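Skerninlow councillor quits ruling group, and the explanations do not add up

27 November 2019

Another councillor has walked away from the ruling group in Skerninlow, leaving it with a majority of two and a leadership that insists, for the third time since August, that there is nothing to see.

Ghazala Lodhi, who has sat for the Ferraro ward through two elections, told colleagues in a short letter that she would serve out her term as an independent. She gave "differences over direction" as her reason. The letter did not say which direction, or whose.

The group's leader, Tahira Mengal, said she was sorry to lose a hard-working colleague and that the parting had been friendly. That may be so. It is hard to square with the fact that Mrs Lodhi was taken off the planning panel a few days before her letter was sent, a change the group described at the time as routine. Asked whether the two events were linked, a spokesman said he would not get into timings.

Those with longer memories will recall that Mrs Lodhi held on to Ferraro by just 88 votes, out of 2,079 cast, after a campaign in which she was presented on every leaflet as the leader's closest ally. Both women now speak as if they had only ever been on nodding terms.

The Trinico question

The dispute seems to go back to the sale of the old bus depot on Pruleck Road. The ruling group wants the land to go to Trinico, a developer that has promised homes, a surgery and what its brochure calls a "community heart". Mrs Lodhi had asked, more than once, to see the valuation. She was told it was commercially sensitive. She was later told it was being updated. Last month she was told it would be published in due course, a phrase that has been doing heavy work in Skerninlow for some years.

Supporters of the sale say the town needs the money and that delay will put the buyer off. They may be right, but the same warning was given before the sale of the market hall, and the buyer there waited another year without any sign of distress. The promised surgery on that site is still a car park.

Mrs Mengal said every question on the depot had been answered "fully and on the record". The minutes show that four were noted.

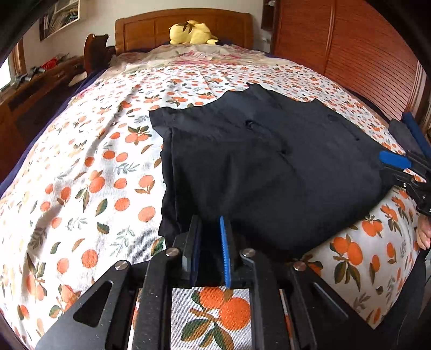
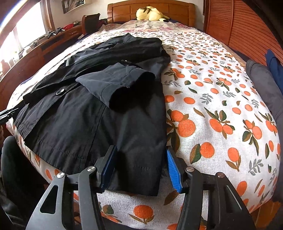 Fruit-print bedding at home.

What happens next

On paper the group can still pass its budget. In practice a majority of two means that one member with a cold and another stuck in traffic would be enough to bring a vote level. Two of the remaining councillors are said to be unhappy about the depot, though neither would be named and neither has done anything about it so far. Readers may judge for themselves how much weight to give to private unhappiness of that sort.

The opposition has called for Mrs Mengal to step down. It has called for this at about 10 meetings now, and the demand has lost some of its force. Its own record on Pruleck Road is not much to boast of either. When it last ran the council it drew up a plan to sell the same depot, to a different firm, with a similar lack of published figures. Its members now describe that plan as "an early draft".

There was talk at the weekend that Mrs Lodhi would cross the floor and join them. She said she had no plans to do so. She said in the summer that she had no plans to leave the ruling group, so her statement should perhaps be read with some care.

She did not rule out standing again in Ferraro. Without a party behind her she would need to find her own helpers and pay for her own leaflets, and with so slim a cushion last time she would have little room for error. Her former colleagues are already sounding out a candidate to run against her, which sits oddly with all the warm words about a friendly parting.

Residents near the depot, who have had the least to say in any of this, were promised a public meeting before the end of summer. It was put back while the valuation was updated. A council notice on the depot gate still gives the old date and asks people to arrive early.

The depot sale is due to come before the full council at its next sitting. The agenda lists it as the final item, to be taken with the press and public excluded.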